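3/31/20

Shrinkage and seam slippage, pillowcase fabrics -- continued from the November entry

Second half of the Dokdale bolt came out of conditioning this morning. Cut the remaining specimens on the warp side first, selvage trimmed off 50 mm in from each edge as before. The template has worn at one corner and was giving a slight radius, so I squared it up on the surface plate and recut the first two pieces. Discarded the originals.

Wash procedure unchanged from November: 60 C cotton program, reference detergent without brightener, ballast made up to full load weight. Tumble dry to constant mass, then flat on the rack overnight before measuring. Benchmarks were sewn this time. The marker pen we used in November bled after the third cycle and the lines ended up nearly 2 mm wide, which makes any reading under one percent worthless. Contrasting polyester thread, single stitch at each mark, no tension on the cloth while sewing.

Results after five cycles, warp direction: the Dokdale percale lost 3.1 percent, nearly all of it in the first wash. The Perkov sateen lost 4.4 percent and was still moving between cycles four and five, so I would not call it relaxed yet. Weft figures were under one percent for both and I don't trust the difference between them.

A case cut to nominal pillow length plus 32 mm has enough ease for the percale. For the sateen it is marginal. A tight case gets hauled on at the opening hem, and the load then goes straight into the side seam at the hem corner, where the November returns had failed.

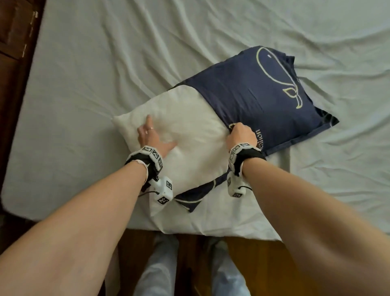
Seam slippage was run on the Korgate tensile frame, grab jaws, 50 mm/min. Load cell zeroed with the upper jaw hanging. First sateen specimen slipped in the lower jaw at low load and was thrown out. Relined the jaw faces with the thin rubber and had no further trouble.

Percale, 4-thread overlock: mean load at 6 mm opening 363 N. Spread was narrow. Failures were in the sewing thread, with the yarns either side of the seam still in place.

Sateen, same seam: opening reached 6 mm well below the percale figure on every specimen, and the yarns had shifted visibly along the seam line. Thread intact in all of them. Changing to a heavier thread will do nothing for this. Options are a wider seam allowance or a French seam. The French seam costs an extra pass, but it also hides the raw edge, which sheds badly on this cloth after washing.

The Pelletier thread arrived on the wrong cone size and will not sit on the overlocker stand without an adapter. Put it aside. Do not use it on the lockstitch machine either until the tension has been set with scrap -- it is noticeably slicker than the stock we have.

Humidity logger in the conditioning room read two points high against the salt pot. Correction applied to today's sheet only. Earlier sheets need checking back to the last calibration.

To do:
- cycles six to ten on the sateen, measure after each
- French seam specimens, 10 mm and 12 mm allowance
- recheck hem corner backtack length on the sample cases
- order rubber for the jaw faces, we are on the last strip

Recent entries
Overlocker knife replacement and timing
Colorfastness to rubbing, dark dyed sateen
Perkov bolt inspection, incoming
Hem corner failures, November returns
Balance drift and level check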